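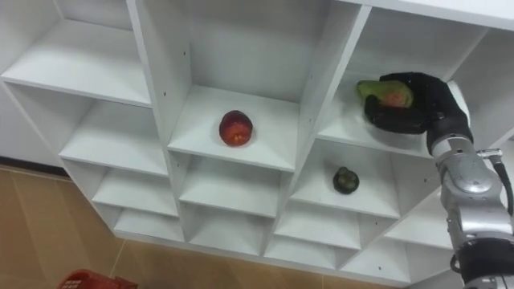 **Do I need to make a yeast starter for a homebrewed pale ale?**

Most of the time you don't. One fresh packet of dry yeast handles a five-gallon batch of ordinary strength, and the starter advice you keep reading was mostly written for old liquid packs.

I say that knowing half the forums will object. I've read the objections, and few of them come with side-by-side batches. So this is how I pitch dry yeast, with the rituals left out.

1. Check the date on the packet. If it has been in a warm cupboard since last April, buy another.
2. Chill the wort to 65°F. The strip thermometer on your bucket is probably lying, so use a probe.
3. Shake the bucket hard for a minute.
4. Sprinkle the yeast on top and close the lid.
5. Leave it alone for 24 hours.

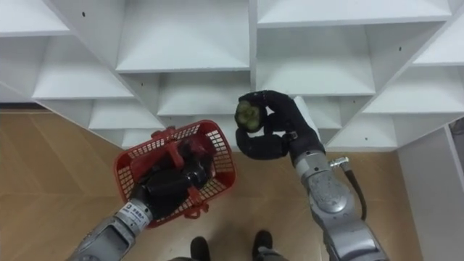
*By Vendula Bednárik | Roluvmont Homebrew Notes | Filed under: Fermentation*

Rehydrating in warm water first is the step people fight over. I did it for 53 batches and skipped it for the next bunch, and I couldn't taste a difference. Maybe you can. Try it blind before you tell me so.

I'm also doubtful about yeast nutrient in an all-malt beer. Bovard sells a jar of it, Ketis sells a smaller jar for more money, and malt already feeds yeast pretty well. Mead is another matter.

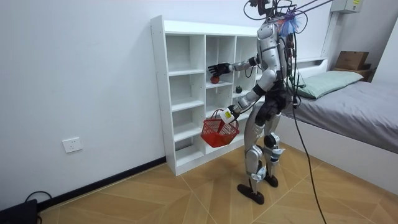 Strong beers are where I back down. Above 1.070 I pitch two packets, and for anything liquid and past its prime I do make the starter. Bubbles in the airlock prove very little either way, as lids leak. Take a gravity reading on day five and another on day seven. If they match, and the number is near what the recipe predicted, you can bottle.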